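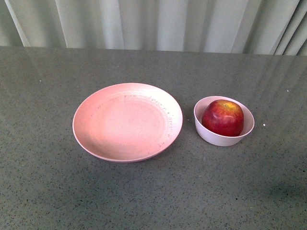
Technology and Everyday Business
Week 7 handout: Why good tools sit unused
Instructor: Nana Owusu

Last week we talked about who invents new technology, and I promised we would spend this session on the slower half of the story, the part where ordinary people decide whether to bother with it. Please read this before class if you possibly can - it will make the discussion much more fun!

Our case is Catdale, a small market town where a firm called Prelavance offered shopkeepers a phone app for taking payments and tracking stock. The app was free for the first year, and 793 people downloaded it. By December only 47 were still opening it every week. The first report blamed "lack of awareness," and I would like you to be suspicious of that phrase whenever you meet it, in this course or out in the world.

Jana Baumgart went back and talked to the shopkeepers herself (her interview notes are in the reading packet, and they are a pleasure). Many liked the app very much. What they disliked was waiting two days for their money when the supplier wanted cash that same afternoon. Others shared one phone among the whole family, so the stock list went off to school every morning in somebody's pocket.

Terms to know
Adoption: regular use, well after the first try.
Switching cost: whatever a person gives up by changing habits, including time and peace of mind.
Network effect: a tool gets more useful as more of your neighbors use it.

For Thu 2 November
Read the Baumgart notes and the short piece by Toshiko Amano. Then write up to 500 words on a tool you tried and dropped, and bring a printed copy, please. Jannik Ackermann will collect them at the door.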